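Clullbridge is getting its repair night back, and I couldn't be happier about it. The old one folded when the hall on Keskin Street lost its lease, and for a couple of years those of us with wobbly chairs and dead toasters have been on our own. (I have three lamps in my closet that I swore I'd fix. I have not fixed them.)

The new version starts in December in the long room behind Trendari, the fabric and notions shop. Doors open at 6:30 in the evening and you can stay until ten. It costs nothing to get in, though there'll be a jar by the kettle for glue, thread and fuses.

I stopped in last week to talk to Nawal Mahrous, who owns the shop and has been trying to pull this off since spring. She told me 106 people had put their names on the sign-up sheet, way more than the room can hold, so the first few nights will run in two shifts. "I thought I'd get my sister and a couple of regulars," she said. "Then the sheet filled up and I had to tape another one under it."

The plan is to split the evening by type of job. Clothes and curtains go at the front by the shop's own sewing machines. Small electrics go along the back wall, where Ferhat Kocabaş will be checking cords and plugs before anything gets switched on. Furniture goes in the middle, and it's the part I'm most excited about, what with my kitchen chairs being held together by hope and a bungee cord.

Tables turned out to be the big worry. Folding ones bounce when you lean on them, and you can't clamp a chair leg to something that bounces! Nawal wants solid tops, wide enough to work at from more than one side, and she's still collecting them.

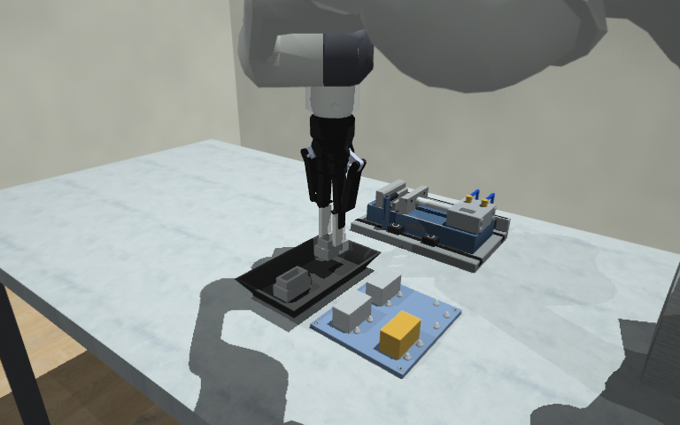
*A marbled, pale blue-white tabletop on a dark leg, with plain walls behind.*

If you've got a sturdy table you can spare, she'd love to hear from you. Drop by the shop or leave a note in the door. Scratches are fine. Yeison Quintero has a van and will pick up anything inside town limits, but please measure your doorway first, he asked me to say that twice.

Money-wise, things are tight but okay. A bake sale in the fall covered the insurance, and the hardware store Grorkero is lending 14 clamps and a box of screwdrivers through the winter. There's 80 dollars left over for supplies. I'd guess that goes pretty fast once people find out there's free wood glue.

A few things they can't take: microwaves, anything that runs on gas, and mattresses (someone asked). Bikes are a maybe. There's one person on the list who knows bikes and she hasn't said yes yet.

You'll need to book a slot if you're bringing something in. Shifts are 6:30 and 8:15, and the sheet is on the counter next to the zippers. I've got the later one on opening night, with the chairs. The lamps can wait until January.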